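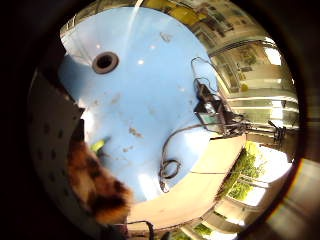
Mestham hotel to close kitchen while cellar and guest wing are refitted

Category: Accommodation & Pubs

The Steiner Hotel in Mestham will shut its kitchen through June while contractors replace the cellar cooling plant and the hot water system serving the guest wing. The public bar will stay open, with a reduced range of tap beer and no counter meals.

All 35 guest rooms are affected by the hot water changeover. Rooms will be taken out of service one floor at a time, and guests with existing bookings will be moved to the other floor at the same rate. New bookings for the period are limited to stays of two nights or more.

The existing boiler is to be removed and replaced with two heat pump units feeding a 3000 litre storage tank. According to the hotel, the tank has been sized for the morning peak, when most guests shower before checkout. The old system was sized for a smaller building and did not keep up after the rear wing was added.

In the cellar, the single cooling circuit will be split so that kegs and bottled stock can be held at different temperatures. Beer lines to the main bar will be replaced over their full length. The lines to the garden bar were renewed last year and will be kept.

The work is being carried out by Zastis, which also fitted the cool rooms at the Durau Motor Inn. Deliveries and plant will come in by the rear lane, and the hotel car park will lose its northern row of bays until the tank is in place. Noisy work is limited to between 9 am and 4 pm.

Breakfast for house guests will be served cold in the dining room from 6.30 am — cereal, fruit, pastries and coffee. Function bookings have been moved to later dates or refunded in full. Gift vouchers due to expire during the closure will be extended by two months and do not need to be reissued.

The kitchen is expected to reopen with the current menu. Room rates will not change as a result of the work, the hotel said.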